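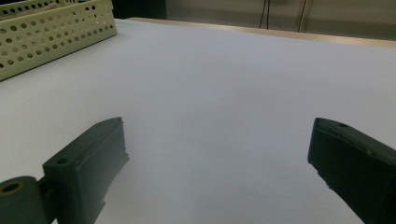
So I finally did it, I signed up for the Garkosness half marathon in November, and I have told far too many people to back out now. Shabnam is to blame. She ran it last year and came home so cheerful that I paid my fee before I'd even looked at the hills. There are hills!

My training so far has been patchy. I bought the shoes (on sale, 80 dollars, bright orange, don't judge me) and went out four times in the first week, then got a cold and spent the second one on the couch with soup. Now I'm back to slow loops by the river, and I do mean slow – a woman with a stroller went past me on the bridge and said good morning while she did it.

The part I didn't expect to like is the getting up early. I've never been a morning person, ask my mother, but the path is so quiet before seven and the bakery on the corner is already putting out rolls. I buy one on the way back, sometimes two. Faisal says that cancels out the run and I say that's what the run is for.

Shabnam wants me to follow a proper plan with rest days and something called tempo runs, and she's sent me a chart with a lot of colors on it. I'll look at it tonight. If any of you have done Garkosness, please tell me how bad that last climb is, and whether I need to carry my own water or if there's enough along the way.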